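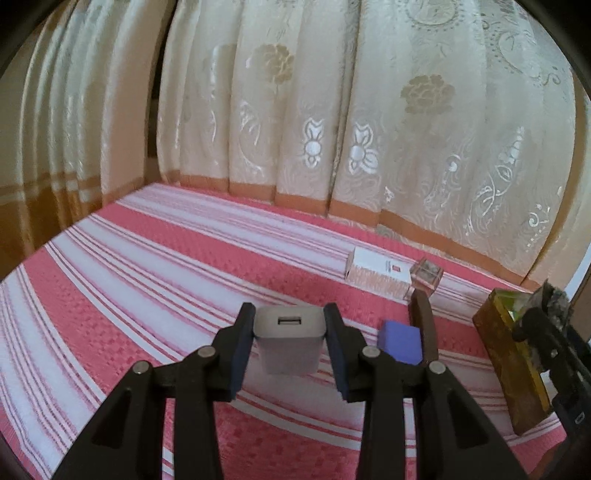
Where do you start with a drawer full of small stuff that has stopped closing?

Start on the bed. Make it first, pull the cover flat, and tip the whole drawer out in the middle. A bed is the biggest table most of us own, and you have to clear it before you can sleep, so the job comes with a deadline built in.

Sorting the small-stuff drawer

Every home has one. Ours is the second drawer of a Triststead dresser, a piece of furniture sold to us as "generously proportioned," and for years I took that as a challenge. It holds whatever is too useful to throw out and too dull to have a place of its own: chargers, hair clips, little boxes, little things that came in little boxes, and parts of something.

You will need:

A made bed
A damp cloth
A trash bag
One shoebox, and any shallow boxes you've been saving for no stated purpose
A marker and a roll of masking tape
80 minutes, or an evening if you stop to read old receipts

Step 1. Empty the drawer completely. Take it out of the dresser if it will come, and turn it over above the bed. People like to leave "the good part" of the drawer in place and sort around it. The good part is where the dead batteries are.

Step 2. Wipe the drawer while it's empty. Let it dry before anything goes back. If you find something sticky in the corner, it was a cough drop. It is always a cough drop.

Step 3. Make 3 piles. Things that plug in, things that go on a person, and everything else. Resist a fourth pile. My fourth pile was called "sentimental" and by the end it had a tape measure in it.

Step 4. Do the plug-in pile first. Pair each wall charger with a cable that fits it and try the two together with a phone. If it charges, put a bit of masking tape on the cable and write what it belongs to. If it gets hot, buzzes, or has a cracked case, it goes to electronics recycling, along with any cable that shows bare wire. Chargers that work but match nothing you own can go in a bag for whoever in the family is always asking for one. There is always somebody.

Coil cables loosely, about the width of your hand, and close them with a twist tie. Wrapping them tight around the charger looks tidy and is murder on the end of the cable.

Step 5. Now the things that go on a person. Hair clips, elastics, single earrings, the watch that needs a battery. Open and close every claw clip a few times. A weak spring will only get weaker, usually in public. Check for missing teeth and pull out any hair caught in the hinge; tweezers work better than fingernails.

Plastic clips can be washed in lukewarm water with a drop of dish soap. Lay them on a towel afterward and keep them off the radiator, as I learned one February from a clip that now has the shape of a potato chip. 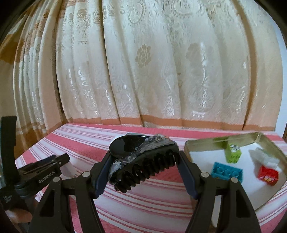 Rhiannon Skyrme writes that claw clips should never go back in the drawer at all. Hers live clipped along the rim of an old mug on the bathroom shelf, where she can grab one with her eyes shut, and she has not bought a new one since. I tried it, and it works well for the big ones. Small ones slide down into the mug and start a drawer of their own, so I keep those in a shallow box.

Step 6. Face the everything-else pile. Pick up each thing and say out loud what it's for. If you can't, set it aside. If you can, but you had to think, set it aside too. Put the set-aside things in the shoebox, tape it shut, and write 19th June on the lid, or whatever day you happen to be doing this. Give it a season on top of the closet. Anything you go looking for in that time gets to come out. The rest leaves the house with the box still taped, because if you open it you'll be back at Step 3.

Empty product boxes get the same treatment as everyone else. A nice one makes a perfectly good drawer divider with the lid folded under. You do not need the box for a phone you traded in.

Step 7. Put the drawer back together. Big boxes at the back, shallow ones at the front, and chargers on whichever side is closer to the outlet. Leave a gap. It will look like wasted space and you'll feel a strong urge to fill it with batteries.

Step 8. Shake out the bedcover before you lie down. Run a hand across it, too. I skipped this once and spent half a night on an earring back.

If the drawer still won't close, pull it right out again and look behind it. Ours had been jammed for a year by a Henao instruction booklet, in four languages, on assembling the drawer.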